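Two sets of fingers, one tangle of wire

I've spent most of June swapping fingers on the two arms and have finally got enough notes to write something down. The job is the same as last time: pull single wires out of a mixed tangle and put them in the yellow bins. White, red and green, all thin, all springy.

The first set is the Gatard fingers, which are flat and fairly wide at the tip. The second is a narrower tapered pair that Sylvain Fleury drew up for me after I moaned about the Gatards on the Wutley forum. I ran 200 picks with each, same controller settings, same person on the leader arms (me).

The Gatards hold better. Once they have a wire they keep it, even when the other arm is pulling against them. The trouble is getting only one wire. They tend to close on a pinch of three or four and then the whole knot comes up off the table. 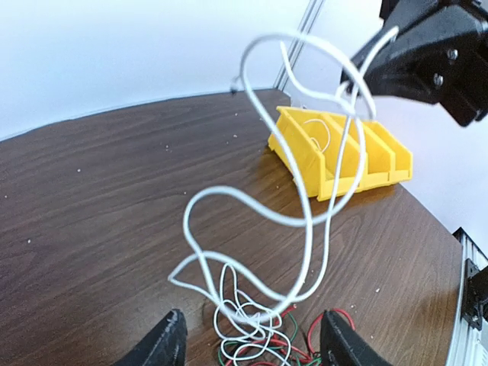 The narrow pair gets into the tangle more easily, but a thin wire can roll sideways between the tips and ping out. I lost 6 in the first session that way. A strip of thin rubber on the inside face helped a bit. It also peels, so I'm on my third strip.

What made more difference than either set was how the two arms share the work. If one arm stays low and holds the bundle down, the other can lift slowly and let the wire uncurl as it goes. White is the worst for this. It keeps its loops however far you lift it, and on long pieces I run out of height before the far end comes free. Then I have to let go, grab lower down and start again.

The wrist camera is staying where it is for now. I tried it 3 cm further back and could see more of the bins but lost the fingertips, and I need the fingertips.

Markos Mitsotakis-Vlachou asked whether I'd try the Zarketti controller with its force limit turned down. I've got one on loan until the end of the month, so that's next, with the Gatards back on first. If anyone has a rubber or a glue that doesn't peel, please leave a comment.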